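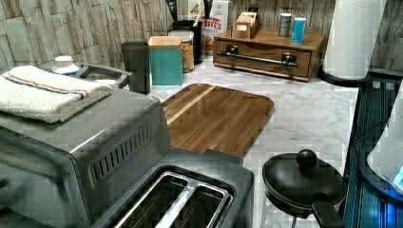
Toasters, canisters and a low wooden drawer unit share a kitchen counter.

FOR IMMEDIATE RELEASE

Gurier Opens Sign-Up for Bendano, a Counter Planning Program for Small Kitchens

Spring sessions begin in April at the Prostosine store

PROSTOSINE - Gurier, the kitchen and housewares store, is opening sign-up for Bendano, a new program that helps households plan the space on their kitchen counters. The program is meant for people who cook every day in kitchens with limited cabinet space and who keep most of what they use out in the open.

Bendano has three parts: a printed workbook, an evening session at the store, and a follow-up call four weeks later. Sessions start in April and there is room for up to 200 households in the first season. The program is open to renters and owners. No purchase is needed to take part.

The program grew out of a survey of 186 customer households that Gurier carried out last year. Customers were asked what was standing on their counters, how often each item was used, and where they prepared food. Of the households that answered, 116 kept at least two heating appliances on the counter full time. The most common pair was a toaster oven and a regular slot toaster. Many customers said they had thought about giving up one of the two and decided against it. The slot toaster was used for bread in the morning, and the toaster oven came into use later in the day for reheating and small meals.

"People told us they did not want to be talked out of their appliances," the store said in a statement. "They wanted to know where to put them so there was still a place to chop an onion."

What the workbook covers

The Bendano workbook runs to 48 pages and is written for use in the kitchen with a pencil. It begins with a grid on which households draw their own counter, including outlets, the sink and any corner that is hard to reach. The following sections deal with one group of items at a time.

Appliances come first. The workbook asks readers to measure each appliance with its door open and its cord plugged in. A toaster oven with vents in its side panel needs open space on that side, and the distance is given in the manual that came with it. Readers are asked to look this up and write it on the grid before they place anything else.

Dry food is next. Cereal, oats, rice and similar foods can stay in their boxes or move to jars and canisters, and the workbook does not favor either one. It does suggest keeping foods eaten at the same meal together. Clear glass is useful for food that runs out quickly. Solid canisters suit items such as tea bags or sugar, where most people know what is inside without looking. Tall boxes can stand against the wall, with shorter containers in front.

Utensils and small tools have their own section. An upright holder works well for spoons, spatulas and other long-handled tools in daily use. Flat or small items - measuring spoons, clips, a peeler, a can opener - tend to get lost in an upright holder, and a low drawer unit on the counter can take them. The top of a low drawer unit can also be used as a shelf, and the workbook has a page on what to keep there in kitchens where the upper cabinets hang low.

Towels are covered on one page. The workbook recommends one hook or bar for the towel used on hands and a second for the towel used on dishes, both within reach of the sink.

The last section is a two-week log. Households mark each item on the counter every time it is used. Anything with no marks after two weeks goes on a separate list, to be looked at again during the evening session.

Sessions at the store

Each evening session lasts 90 minutes and takes place in the demonstration kitchen at the back of the store, beginning at 6:30 p.m. Those taking part should bring their finished grid and, if they can, a picture of the counter on their phone. Store staff will help them mark out the counter at full size with paper tape and move stand-in boxes until the layout works. The boxes come in common appliance sizes, so there is no need to carry anything heavy to the store.

Groups are kept small. Two people from the same household may come together and are counted as one place. Children are welcome if they are with an adult.

The follow-up call is short. Staff will ask what has stayed in place, what has moved back to where it was, and whether the household would like a second copy of the grid. Gurier plans to use the answers to revise the workbook before the fall season.

Tlapale storage line

At the same time, Gurier will begin selling Tlapale, a line of counter storage pieces. The first group includes square canisters in two heights, a round utensil holder, a glass jar with a screw lid and a low drawer unit with two drawers. The canisters share one lid size, and replacement lids will be sold separately.

Tlapale pieces will be on display in the demonstration kitchen, and anyone in the program may borrow a canister or a drawer unit for a week to see if it fits. Borrowed pieces should be washed and returned to the front desk. The program can be completed with containers people already own, and the workbook has a table for matching old jars and boxes to the grid.

How to sign up

Households can sign up at the front desk or by phone during store hours. A place is confirmed when the workbook is picked up. Gurier asks that people collect the workbook at least three weeks before their session to leave time for the log.

A large-print copy of the workbook is available on request. Those who cannot come in the evening may ask to be put on the list for a morning session, which will be added if there is enough interest.

About Gurier

Gurier sells cookware, small appliances, storage and table goods from its store in Prostosine. The store also runs knife sharpening and appliance cord repair at its service counter.

Media contact: Gurier press desk, Prostosine store. Sample pages from the Bendano workbook are available on request.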